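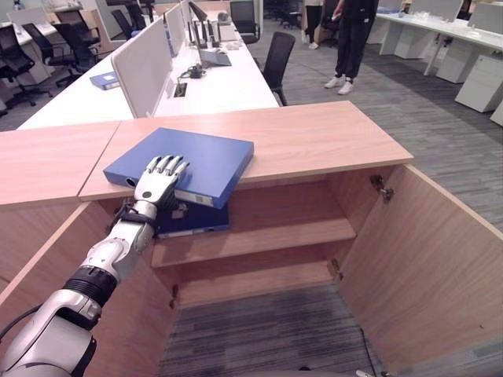 Lemonstead, 22 December 2021

Hello everyone, and hello especially to Suryani, whose question set me off,

Suryani Sitompul wrote:
> We have been offered the Tirkance hand on a trial and I'm supposed to say
> by the new year whether we want it. Has anyone on the list used one for
> ordinary office work, files and cupboards and so on? The brochure is all
> eggs and wine glasses. Also, is the sleeve worth paying extra for?
> Suryani

We've had ours since September, on the full package from Pallen (arm, hand, sleeve and four support visits), so I can tell you a fair bit, and do skip to the end if you only want the verdict!

Files are most of what we ask of it. A big lever-arch binder is a harder thing than an egg, in my opinion, being heavy and slippery with a fat spine, and I was glad to see the hand lay itself flat on the corner of one and spread its fingers a little the way you or I would. Flat pushes are what it does best. Pulling a binder out from a low shelf is another matter, and there I'd call it patient more than skilled. Geetha Kaimal keeps our log and she has almost 600 tries written down, and the low shelf is where most of her grumbling is.

Cabinet doors are fine once they are open. Please ask Pallen to show you the opening part on your own furniture before you sign anything, because our first visit was done on theirs and we learned very little from it.

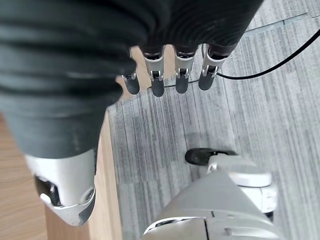 Fingers pointing down beside a wooden panel, with the gray sleeve over the palm.

Now, the sleeve. It was $1780 on our quote with the spare, and I argued against it at the time. I've come around. The fabric gives at the folds when the fingers bend and it keeps dust out of the palm, and Aiman Purba says his cleaning time has dropped a good deal. The fingertips stay bare, so you still have the black pads doing the gripping, and those are sold separately (ask about that too). One small complaint is that it is a fiddly thing to put back on, and the instructions are two drawings and a part number.

Support has been kind and slow. Farah Pattinasarany at Chong had a quicker time of it with the same package, so it may depend on who picks up your ticket.

So my answer is yes to the trial and yes to the sleeve, but hold off on the long contract until you've tried your lowest shelf. Write to me off list if you'd like Geetha's log, she is happy to share it.

Warmest wishes to you all for the holidays,
Zahira Yeoh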